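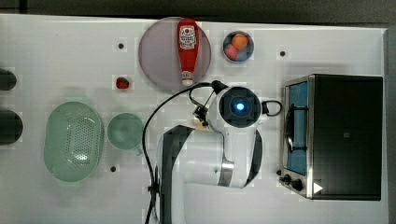
Our white arm at the kitchen table, with the plate, the colander and the toaster oven laid out.

About Us

Hi, and welcome to Estside! We're a small shop that sets up and looks after tabletop robot arms, and we've been at it long enough to have 218 service jobs in the log. Most of our customers are teaching labs and small test kitchens. They have one arm, one table and one person who got handed the manual (I was that person once, so I have a soft spot for them).

I started the business out of a rented unit on the Pulalby road, with a borrowed bench and a lot of zip ties. We've moved once, to the bigger place in Pallilberg, and we brought the bench along.

The arm I get asked about most is the one in our kitchen cell, which we call Rawat. It works over a plain white tabletop with ordinary things from a home kitchen: a ketchup bottle, a mint green colander, a few bits of colorful food, a toaster oven off to the right. Customers love it, and I love it too, but it does need looking after!

How we look after it

Every setup starts with the base. We bolt it down, check it with a level, then run the arm slowly through its full reach with an empty table before anything breakable goes on. The oven goes in next, so we can teach the arm where the door handle and the knobs are. Plates and bowls come last.

Then there's the cable. I could talk about cables all day -- my family has asked me to stop. On this arm a long black one swings out from the joint in a big arc and comes back down alongside the arm, where a small clip holds it. Too little slack and it tugs at the connector when the wrist turns. Too much and it drags across the plates. We set the slack by hand, run 50 slow moves, and look at it again.

Once a month we power down, wipe the housing with a damp cloth, check the gripper fingers for play and snug up the mounting bolts. The joints get a proper going-over every June. If a gripper needs replacing we keep 3 on the shelf, and a swap takes me 11 minutes on a good day.

Working with us

We'll come to you, or you can bring the arm to Pallilberg and stay for coffee while we look at it. Send a few photos of your table first, please, with the cable showing.

Page last updated 9/9/18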